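Search this site
Enter keywords

Flondberg Books & Almanacs
1/9 The 2020 edition of the Flondberg Household Almanac is now available to order. This thread sets out the editions, the prices and the last dates for holiday delivery. Customers are asked to read it through before writing to the order desk.

Flondberg Books & Almanacs
2/9 The almanac is offered in two bindings this year. The paperback is $9 and the clothbound edition is $18. Both carry the same text, including the moon tables, the planting calendar and the tide notes supplied by Tannous Press.

Flondberg Books & Almanacs
3/9 The Enlow Weather Diary returns after a year out of print. It gives one page to each day, with space for high and low temperatures, rainfall and remarks. The 2020 diary allows for the leap day — the first printing did not, and those copies have been withdrawn.

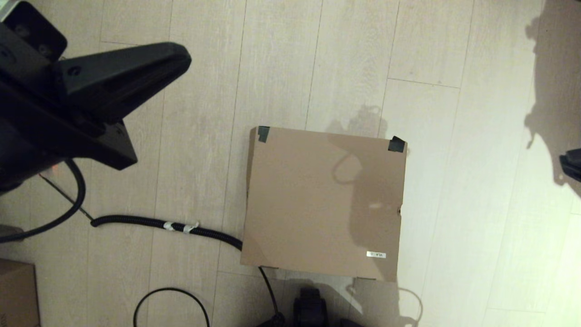 Flondberg Books & Almanacs
4/9 Orders for the Plikow facsimile of the 1747 farmer's calendar will be filled in the order received. The facsimile is larger than our other titles and does not fit a padded mailer, so each copy is sent in a cardboard box. Please allow for this when choosing a delivery address, as the parcel will not go through most mail slots. The shipping charge is the same as for the clothbound almanac.

Flondberg Books & Almanacs
5/9 The facsimile keeps the spelling and page order of the original. Two leaves were damaged in the source copy and are reproduced as they stand. A short glossary of old weather terms is printed at the back.

Flondberg Books & Almanacs
6/9 Orders for standard holiday delivery must be placed within 8 days of this notice, dated 1 December 2019. Later orders will be accepted, but arrival before the holiday cannot be promised.

Flondberg Books & Almanacs
7/9 Gift wrap is available for the almanac and the diary only. Please select it at checkout. Requests sent by reply or direct message cannot be added to an order already placed.

Flondberg Books & Almanacs
8/9 Libraries and schools may order on account, as in past years. Standing orders for the Enlow diary lapsed when the title went out of print and must be renewed in writing.

Flondberg Books & Almanacs
9/9 Unsold calendars and diaries will be reduced in March. The facsimile is not part of that sale. Corrections to the moon tables, if any are needed, will be posted to this account and sent with later orders.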